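29th August

The kitchen at the Clestlow place is finally measured, and I have a quote I can live with. It took three firms and most of the summer. Hudance wanted to move the gas line, and Arrieta never sent anything in writing. The one I went with is Hugo Figueroa, who works alone and came over twice with a tape and a pad of graph paper.

The problem is counter space. The room is narrow, the door opens the wrong way, and the only long wall has a window in it. What I have now is 24 inches of counter on one side of the stove and nothing on the other. I put hot pans on top of the bread box. I've done that for nine years and the bread box shows it.

Hugo's idea is to give up the four-burner range and put in a two-burner cooktop, set into the counter. I was against it at first. Then I kept track of what I cooked for a few weeks, and I used a third burner once, for corn. Two is plenty for one person and a dog. 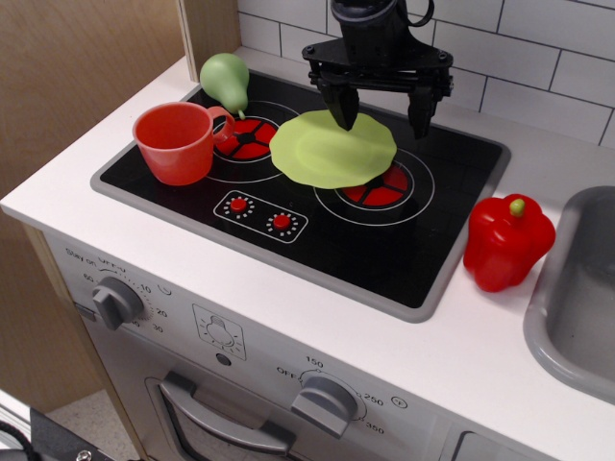
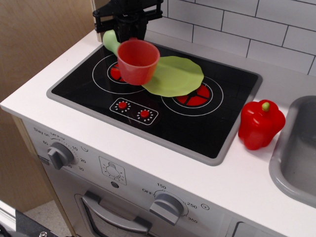 Two burners in a white counter, toy size.
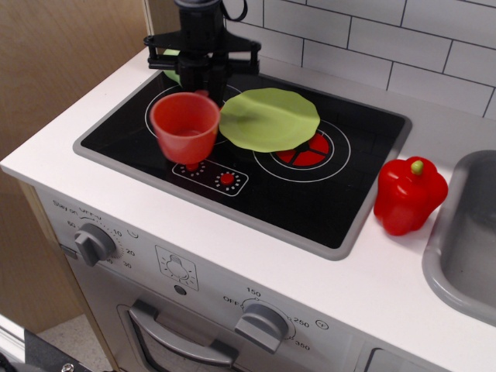

The oven goes in the wall where the broom closet is. That costs more than I wanted, $1,355 for the cabinet work alone, and the brooms will have to live in the hall. I got $500 off by keeping the old sink. It's a good sink - deep, with one chip near the drain - and I don't see the point of paying for a new one.

I still haven't picked the counter itself. I brought home samples and left them by the window for a week. The Stiludska one in plain white looked best in the morning and a little gray by supper. The speckled one hides crumbs, and I'm not sure I want crumbs hidden. My sister votes for butcher block, but she isn't the one who would be oiling it.

Work starts in October if the wall oven arrives. I'll cook on a hot plate in the laundry room until it's done. Hugo says three weeks and I'm planning for six.

If anyone has lived with just two burners for a few years, I'd like to hear how Thanksgiving goes.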